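Lultby Community Workshop
Walk-through checklist, June
Checked by: Wenceslao Sepúlveda

1. Exits and aisles
Main door: OK.
Side door: opens, but sticks at the bottom. Marked "fixed" on the last sheet. Whoever fixed it should try leaving through it with their arms full.
Aisle width: OK at the time I looked, 4 p.m. I would like to see it during an evening class before I believe it.

2. Fire extinguishers
Tags current on both. The one by the finishing room hangs behind the coat hooks. Move the hooks.
Oily rag can: lid closes. Rags found beside it anyway.

3. Electrical
Extension cords: two in permanent use. The last sheet calls them "temporary," and so did the one before.
Outlet 15: cover plate cracked. Not to be used until replaced.

4. Work surfaces and small wood items
Tops level, no wobble. Edges checked by hand for splinters, none found.

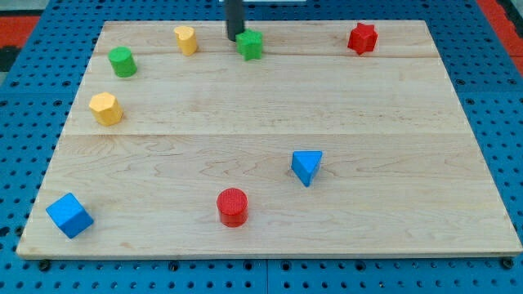 Finish on small parts: Skona water-based, according to the label. The label also says "safe for all ages," and I don't accept that without the data sheet. Saavedra Supply was asked for it and sent a brochure. Ask again.

5. Dust collection
Lellus unit runs. Filter bag dated by hand, no initials. Airflow at the far gate is weak whatever the dial says. The claim that a new hose would solve it sounds like a guess to me; clean the duct first and then see.

6. First aid
Kit restocked. Eye wash bottle expired. Burn gel present.

7. Storage
Shelf load sign says 200 lb. Nothing on file shows where that number came from. Keep heavy stock on the floor rack until there is something in writing.

Result: open with conditions. Items 2, 3 and 6 to be done before the next class. Work order 148 covers the side door and should not have been closed.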